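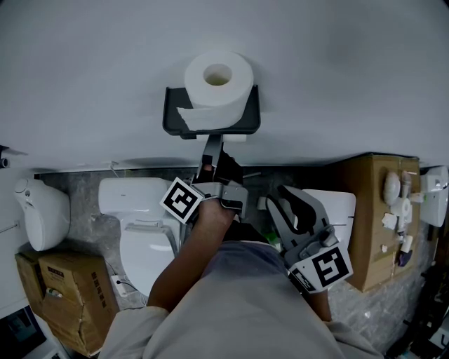

第六章　纸架、插座和马桶之间的墙

6.1　从一件小东西说起

装修教材写到卫生间，多半从防水和排水坡度讲起，讲到最后一页，才用半行字交代“其余五金件按业主要求安装”。纸架就在这“其余”里面。本章打算从它开始，理由并不高深：初学者在防水层上犯错，师傅会拦着；在纸架上犯错，没有人拦，于是错误就留在墙上了。

章首图里的纸架是黑色长方形的搁板式，纸卷搁在上面，纸筒的芯朝上，纸尾从前沿垂下来。厂家喜欢把这类产品称为“一物两用”，意思是既能放纸，又能放手机。读者不妨先把这句话放在一边。一件东西能不能两用，要看它在第一种用途上做得怎么样，而说明书通常在第二种用途上着墨更多。

先说纸卷的放法。传统的横杆式纸架让纸卷绕着轴转，手一拉，纸就出来。把纸卷放在平板上则没有轴，拉纸的时候，整卷纸会跟着移动，移动多少取决于板面有多滑、纸卷有多重、前沿有没有挡边。新卷重，拖不动；用到剩下薄薄一层时轻，一拉就走。凡是只拿整卷新纸做演示的产品介绍，都回避了后一半问题。读者以后看到这种演示，应当要求对方换一卷快用完的纸再拉一次。

6.2　“标准高度”是谁的标准

多数安装手册会给出一个纸架高度，有的还画了图，标上箭头。本书的两位编者曾就此发生过争执。Eleri Phillips 主张书里必须有一个数字，否则学生到了现场无从下手；Cledwyn Beddoe 认为，给了数字，学生就不会再坐下去试一试了。争执的结果是本章没有给出推荐高度，只给出一套确定高度的步骤，见 6.5 节。Phillips 至今不太满意，她的意见也有道理，教师授课时可以自行补充。

需要提醒的是，手册上的高度往往是从地面量起的。地面是指毛坯地面、找平层，还是铺完砖以后的完成面，很多手册没有写。Hurnia 的旧版手册里，同一张图在正文中说从完成面量，在图注里却说从“地面”量。两种读法相差一层砖和一层粘结砂浆的厚度。这点差距对纸架来说也许无伤大雅，可同样的写法也出现在同一本手册的排水口一页，那里就不能含糊了。

另一个常被忽略的起点是马桶本身。纸架装在马桶的侧面，使用者伸手即可；装在马桶背后的墙上，使用者就得转身。请回头看章首图：纸架在墙的高处，它下方的马桶水箱靠着后墙，座圈和盖子都合着。如果把这种相对位置原样搬到住宅里，坐着的人要从自己背后、头顶附近取纸。陈列或试装时这样摆，无可厚非；照着它画施工图，就要出问题。

同理，一面墙前并列几只马桶，适合比较样式，却不能告诉我们任何一只在真实的隔间里占多大地方。学生在建材市场测绘时，常把两只样品之间的空当当作“合理间距”抄进笔记。那个空当多半只说明当时还剩多少地面。

6.3　固定点能承受什么

厂家标注的承重值，是本章最不愿意让读者轻信的一类数字。Kinix 的一款搁板式纸架在包装上写着可承受 50 牛的力。这个数字本身也许没有错，可包装上没有写三件事：力加在板的根部还是前沿；墙体是什么材料；力是慢慢加上去的，还是突然加上去的。

三件事里，第一件影响最直接。同样大小的力，作用点离墙越远，对固定点产生的力矩越大。设板深 200 毫米，力全部作用在前沿，则：

力矩 ＝ 50 牛 × 0.2 米 ＝ 10 牛·米

如果力移到板深的一半处，力矩就只剩一半。一个没有说明作用点的承重值，等于没有说完。而使用者在卫生间里对纸架做的事，恰恰最容易发生在前沿：拉纸时往下带一把，起身时顺手撑一下。后一种用法没有一家厂家承认，但凡修过卫生间的人都见过被撑歪的纸架。

纸架靠什么挂在墙上，也值得多看两眼。章首图中，搁板下面与墙相接处有一个小小的白色安装支架，支架与板的颜色并不一致。单凭外观，我们无法判断它用的是螺钉、胶还是别的办法，也无法判断它是不是原配件。遇到这种情况，正确的做法是把它拆下来看，或者查安装记录；凭颜色和大小推断其强度，是猜测。

免打孔的胶粘固定尤其需要怀疑。胶粘件的试验通常在干净、干燥、平整的试板上进行，卫生间的墙很少同时具备这三个条件。涂料墙面还有一层麻烦：胶可能粘得很牢，涂料却未必。最后脱落下来的纸架背后，常常整整齐齐地带着一片漆。把这种事故归咎于胶，冤枉了胶；归咎于使用者“用力不当”，就更说不过去了。

6.4　一份报修统计能说明多少

本书前一版曾引用 Zorkasdale 一处公寓群的报修记录，共 1449 条，并据此得出结论：纸架松动是卫生间里最不严重的一类故障。本版把这个结论删去了，原因如下。

记录的是报修，松动而没有报修的不在其中。水管漏了，住户当天就会打电话；纸架松了，多数人把纸卷拿下来放在水箱盖上，继续过日子。用报修的多少来衡量故障的多少，会系统地低估那些“还能凑合”的问题。何况那份记录把纸架、毛巾杆和挂钩归在同一个代码下，事后已经分不开。

这份材料仍然有一个用处。记录中有住户写道，纸架先后装过 2 次，两次都在同一个孔位上松脱。维修人员每次做的都是换一枚更粗的螺钉。螺钉变粗，孔也变大，墙体的问题原封不动。读者读到这里应当问一句：为什么第二次维修时，没有人换一个位置？最可能的答案是旧孔露出来不好看。外观的顾虑在现场作出的决定，比力学作出的要多，这一点教科书不常提。

Penry 纸架的销售资料则提供了一个反面教材。资料中写“用户反馈良好”，没有说明问了谁，也没有说明是装好当天问的还是过了一年问的。装好当天，几乎所有纸架都很好。

6.5　确定位置的步骤

以下步骤适用于住宅卫生间的后装纸架。新建工程应与水电图一并考虑，见第八章。

第一步，先定马桶，后定纸架。马桶没有就位以前，任何关于纸架的标记都只用铅笔。

第二步，请将来使用的人坐下，向两侧自然伸手，在墙上标出手能轻松到达的范围。使用者不止一位时，每人各标一次，取重叠的部分。没有重叠时，以行动最不方便的那一位为准。

第三步，查明标记范围内的墙体材料和暗埋管线。插座附近要格外小心：看得见插座，就应当推定墙里有通向它的线路，至于线路从上面来还是从下面来，查过图纸并用探测仪复核以后再下结论。图纸与探测结果不符时，两者都不要信，打开检修口看。

第四步，用纸胶带把纸架或同样大小的纸板临时贴在墙上，开合一次马桶盖，开关一次门，确认互不相碰。

第五步，钻孔、固定。固定以后在搁板前沿缓慢加力，观察支架与墙面之间有无缝隙。加力的大小按产品说明执行，说明书没有写明作用点的，按作用在前沿处理。

第六步，放上一卷新纸，拉几次；再换一卷快用完的，拉几次。纸卷滑落的，退换产品，或者改用有轴的纸架。

6.6　包装箱里剩下的东西

安装完毕以后，初学者最容易做的事是把纸箱连同剩下的零件一起扔掉。工地和样品间里到处都是半开的纸箱，里面塞着不相干的瓶子，箱子旁边或者箱面上又聚着一堆管件，谁也说不清哪一件属于哪一套。章首图右侧那只高纸箱上的白色塑料管件就是一簇，其中还有一个紫色的小部件。颜色有时用来区分规格或用途，但各家的用法并不统一，在没有对照装箱单以前，不要凭颜色认定它是什么。

本书建议在开箱时就把装箱单抽出来，逐项核对，多出来的和缺少的都记下来。“多出来的备用件”这一说法要慎用。多出一枚垫圈，可能是厂家慷慨，也可能是某个地方少装了一枚。两种情形在桌面上看起来完全一样，只有回到墙边逐个检查接头才能分辨。

思考与练习

一、找一处你常去的卫生间，测量纸架前沿到马桶座圈前端的水平距离，以及纸架到完成地面的高度。坐下取一次纸，写明是否需要转身或探身。

二、某纸架板深 120 毫米，说明书称可承重 50 牛，未注明作用点。分别计算力作用在前沿和板深中点时的力矩，并说明你会采用哪一个结果，依据是什么。

三、收集三份纸架或毛巾杆的产品说明，逐句标出哪些说法可以在现场检验，哪些无法检验。无法检验的，写出你会向厂家追问的问题。

四、根据 6.4 节的讨论，设计一张住户调查表，用来统计松动但未报修的纸架。表中应避免使用“您是否满意”一类的提问。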